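Domestic Storage and Floor Layout in a Shared Study Room
Project report, Stamville, 15 February 2025

The project examined how small furniture and loose belongings take up floor space in a room used for both study and rest. The Talebi method was applied: every item is assigned to a zone (floor, ledge or table) and then marked as fixed, movable or stray. The survey sheet was drawn up in October and tested in 2 rooms before use. Cable runs were entered on a separate sheet, as they cross zone limits.

The room has a tile floor and white walls. The mini refrigerator was treated as fixed. The office chair, on casters, was treated as movable, as was the oval table. 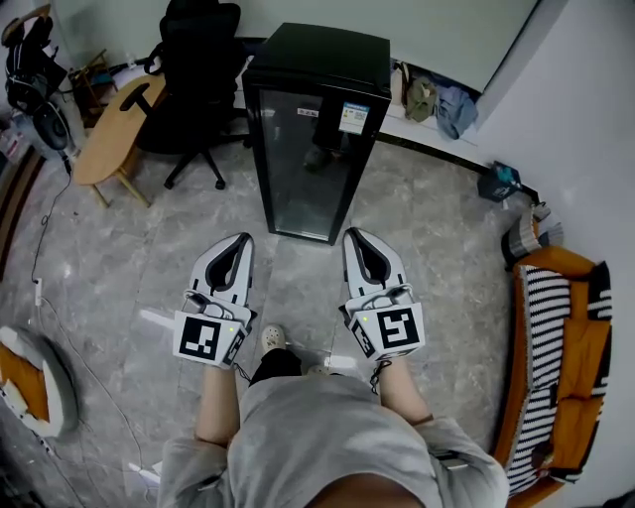

3. Observations

The olive green bag and the light blue clothing on the low ledge by the back wall were entered as stray items in the ledge zone. The ledge keeps them off the tiles, but the method still requires a storage place for each.

The floor zone was the most difficult to classify. A long black cable runs along the left side to a white power strip lying on the tiles. Both were marked as stray. The pet bed was marked as movable.

4. Proposed changes

Mount the power strip on the wall and route the black cable along the baseboard. Assign the bag to a hook. Move the clothing to a closed bin. Leave the refrigerator in place, with the door swing kept clear.

The layout will be surveyed again after 7 weeks with the same sheet.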